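Chapter 7
Knits, Wovens, and Why Your Clothes Behave the Way They Do
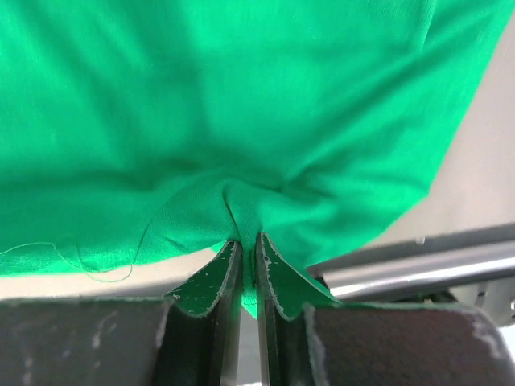

My students at Plemer always say the same thing in the first week, which is that fabric is fabric and they signed up to learn sewing. One of them wrote on her intake card that she'd been making her own clothes since middle school and had never once needed to know what a wale was. Fair enough! I made clothes for years without knowing either, and most of them were wearable. But I also had a drawer full of tops with wavy hems and necklines that stood away from my neck like a lampshade, and I blamed my machine for every one of them.

So let's slow down for a chapter and look at cloth before we cut any of it.

Up to now we've worked only with wovens. You learned in Chapter 2 that a woven fabric has two sets of threads, the warp running lengthwise and the weft going over and under across it. Pull along either one and not much happens. Pull on the diagonal — the bias — and the whole thing gives, because the little squares between the threads can lean over into diamonds. Nearly everything odd that a woven does, from a skirt that drops on one side to a collar that won't roll, goes back to those squares.

A knit has no squares. It's made of loops, each one pulled through the loop below it, row after row. If you've ever knitted a scarf by hand you already know the structure of a T-shirt, only the T-shirt was made on a machine with much thinner yarn and needles packed very close together. Take an old one out of the drawer and look at it under a strong lamp. On the outside you'll find columns of tiny V shapes. Those columns are the wales. On the inside you'll see rows of small bumps running across, and those are the courses. Fabric with V's on one side and bumps on the other is called single jersey, or just jersey, and it's what we'll be using for the first two projects.

Loops can change shape. When you tug a jersey sideways, each loop gets wider and shorter, borrowing yarn from its own legs. When you let go, it tries to go back to where it was. The yarn itself hasn't stretched at all, or hardly. This was the part that took me longest to believe, and I only came around after I unraveled the sleeve of a perfectly good shirt to check. (The yarn was plain cotton. It had no more give than sewing thread.)

Now for the three words I'm going to use all through this chapter, and I'd like you to be a bit fussy about them.

Stretch is how far a fabric will go when you pull it. We measure it as a percentage. Fold the fabric crosswise, mark off a length near the fold, pull until it resists, and see how far the second mark has traveled. If four inches become six, you have 50 percent stretch. Do it a few inches in from the cut edge, please. The edge will lie to you.

Recovery is how much of that it gives back. A fabric can have wonderful stretch and terrible recovery, and that's your baggy knees and your cuffs that won't stay pushed up. Cotton jersey is middling. Add a little elastane and it gets much better, at least until it's been through the dryer a few dozen times.

Drape is how the fabric falls under its own weight. Hold a piece up by one point and let the rest hang. A lightweight rayon jersey will drop into soft, narrow folds close to the hand. A heavy double knit such as ponte will stick out in a few big ones. Drape has very little to do with stretch, and beginners mix the two up all the time. I've seen people buy a lovely slinky knit for a fitted skirt and then wonder why it showed every seam underneath.

You'll also notice that jersey curls. Cut a square and the top and bottom roll toward the outside while the two sides roll toward the inside. The front and back of each loop are under different tension, and the cut edge is free to give in to it. You can't iron this out for good, so don't wear yourself out trying. Spray starch helps. So does cutting with a rotary blade and leaving the pieces flat on the table until you need them.

A word on buying. The fabric list for this chapter is at the back of the book, and I've kept it short. The Pincombe cotton jersey is what I hand out in class and it's forgiving. The Plindano rayon blend is prettier and a good deal slipperier — save it for Project 2. Whatever you pick, check the weight. I like 200 grams per square meter for a first T-shirt, heavy enough to stay put under the presser foot. Buy it 66 inches wide if you can find it, and you'll get both sleeves in beside the body without any puzzling over the layout.

Wash it before you cut. I know, I know. Cotton knits shrink more in length than in width, and they do most of it the first time. Wash and dry the yardage exactly the way you plan to wash the finished shirt, then let it rest flat overnight.

Before you start

You'll need half a yard of cotton jersey, the same of any plain woven cotton, a ruler, and a washable marker. Keep your swatch notebook open. We'll begin with the stretch test, on both fabrics, in both directions, and then once more on the bias.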